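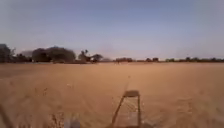
Fondden Sand Boards: Equipment Review
Prepared for the Eren Field Studies Centre, February 2025

The centre bought 20 pairs of Fondden boards for its desert walking courses at Prasach. The boards are flat plastic overshoes, strapped over an ordinary walking boot, and are sold as a means of crossing loose sand with less effort. Serpil Karakaya, who leads the walking programme, and Beril Uçar, who looks after stores, used them over two courses and have contributed to this review.

Fit and fastening

Each board is held by a heel strap and a ratchet across the instep. The ratchet is good. It can be worked in gloves and did not slip on any of the day walks. The heel strap is less satisfactory. Sand collects under the buckle, which then has to be brushed out before the strap will tighten again. The maker supplies no brush. An old toothbrush does the job and should be carried with each group.

The smaller size is described as suitable for all boots up to size 6. Ms Uçar found that broad-soled boots in that size needed the larger board, and future orders should allow for this.

Performance on the ground

The ground at Prasach is open, level and dusty, with a loose surface that marks easily under foot or wheel. On such ground the boards perform well. Walkers sank less at the heel, and those who usually fall behind in the afternoon kept up with the group. Ms Karakaya notes that the stride has to be a little wider than usual – beginners tread on their own boards for the first few hundred metres – and recommends a short practice before setting out.

On firm ground the boards are a nuisance. They clatter, they turn on stones, and the edges wear quickly. They should be taken off on the access road and carried.

Comparison with the Flatel

The centre already owned several pairs of the Flatel, a lighter board with a cord fastening. The Flatel packs smaller and costs less, but its cords frayed during the May courses last year and replacements were slow to arrive. The Fondden is heavier by 40 grams a pair, a difference that none of the walkers remarked upon.

Care and storage

The boards should be rinsed in clean water and dried flat out of the sun. Two pairs left standing against a heated wall had curved slightly by the next morning. They remain usable and have been marked for staff.

Recommendation

The Fondden is recommended for day walks on loose, level sand. It has not been tried on steep dunes and should not be issued for them at present. Requests to borrow a pair should be sent to Ms Uçar at the stores desk.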